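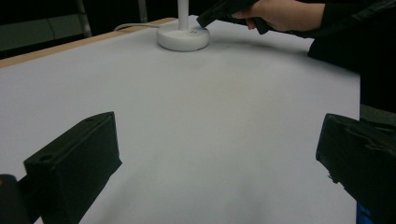
Home | News | Robots | Labs | Opinion | About

Teaching a gripper to press a button the way you do

14/12/2022

I've been a little obsessed with buttons lately, and I blame the people at Trindell. They're a small research group that works on how robots learn to use the stuff we all have lying about at home, and they've just put out a short report on what happens when you teach a machine with a tool in your hand and no robot arm anywhere near it. I went over to see them in November, read the report twice on the way home, and I still want to talk about it, so you're getting it here.

The usual way to show a robot arm a job is to steer the arm through it. You sit at a controller (or hold a second, smaller arm) and you drag the big one along until it does what you want. It works, but it's slow, and you need the robot there the entire time. The Trindell people gave their demonstrators a hand-held gripper with a camera on it. You walk up to a table, you do the job with the gripper, you put things back, you do it again. All the learning comes later from the recordings.

Plenty of groups do some version of that now. What got me interested is the job they chose. Most hand-held work I've read is about picking things up and putting them somewhere, because that's what a gripper is for. Trindell went after touch. One of their jobs is a lamp with a little glowing blue spot on its base, and all the demonstrator has to do is bring the tip of the tool down on it. No grasping at all!

It sounds like the easiest job in the world. I had a go, and my first try landed on the rim.

"People think pressing is the simple one," Helmut Harms told me. He leads the project and he talks about lamps more than any adult I've met. "With a cup, the fingers forgive you. You close them and the cup slides into the middle. A flat button forgives nothing. You are on it or you are beside it."

So they ran the comparison properly. The team recorded 2000 hand-held demonstrations across all of their press and touch jobs, then threw out the ones where the camera lost track of its own motion or the tip never reached the target. They also split the recordings into two piles. In one, the demonstrator moved in a single smooth reach and pressed. In the other, the demonstrator stopped just short of the button, held still for a moment, and then went down. They call the second kind a "hover," and it's the piece of the method they think is new.

Each pile was used to train its own policy, same size, same settings. Then both policies went onto a real arm and got 40 tries apiece at a lamp press, with the lamp moved between tries. The hover policy came out clearly ahead. The smooth one was faster on the tries it got right, but it missed more, and when it missed it tended to commit to the wrong spot and push there.

Why would a pause help? Ryszard Malinowski, who wrote most of the training code (it's called Kellix, and yes, I asked, it doesn't stand for anything), has a theory I found pretty convincing. In a smooth reach, the last bit of travel goes by in very few camera frames. The model barely sees the part that matters. Put in a pause and suddenly there's a whole stretch of video with the tip right over the target, plus all the tiny corrections a human makes there without noticing. He showed me a few of those corrections slowed down on his monitor and I was amazed at how much my own wrist wanders.

There's a catch, and the report is upfront about it. If every demonstration has a pause, the robot learns to pause too, and sometimes it just stays there. Three of the 40 hover tries ended that way, with the arm parked over the base until somebody called time. They got around some of this by trimming the stillest frames out of the recordings before training, and Malinowski thinks a mix of both styles will end up being the best recipe. They haven't tested the mix yet.

The other thing I liked is how plain the setup is. They put a smooth white sheet over a tabletop for a lot of the early recordings. A white lamp on a white sheet is a mean test, by the way, as the edge of the base doesn't stand out much. Harms says the model leans on the blue glow when it can, and they found that out by covering the light with tape on the real robot. The results dropped a lot. A person would find the button anyway by looking at the shape of the thing, or by poking at it until something happened. The robot had no such plan B.

That's where they're going next. The Laskowska, a rehab center that's been lending them rooms, wants to know if any of this could help people who have trouble reaching switches, and a switch in somebody's bedroom won't always have a helpful light on it. So the next set of recordings will use lamps, kettles and wall switches with nothing glowing, on whatever tables the center has. A parts company called Rellus is making them a softer fingertip to go with it, which I got to squish. It feels like a pencil eraser.

I asked Harms when I can have a robot that turns off my reading lamp after I've fallen asleep with a book on my face. He said I could buy a timer.

The report is free to read on Trindell's site and it's short, with a good long section on failures. Start with that part if you only have ten minutes.

719 shares | 4 comments

Share | Print | Email

COMMENTS

deskfan_mo
The pausing thing makes total sense to me. I teach piano and I have students stop right above the key before a big jump. Same idea, isn't it?

Terry in Ohio
Did they try it with the lamp already on vs. off? Seems like that would change what the camera sees a lot more than a bit of tape would.

oldsolder
Only one lamp for the head to head? I'd want to see a few different ones before I got excited. Nice write-up though.

pippa_k
My grandmother can't reach the switch behind her bed and has been using a wooden spoon for years. Would love to hear how the rehab center part goes, please do a follow-up!

Previous | Next | Back to News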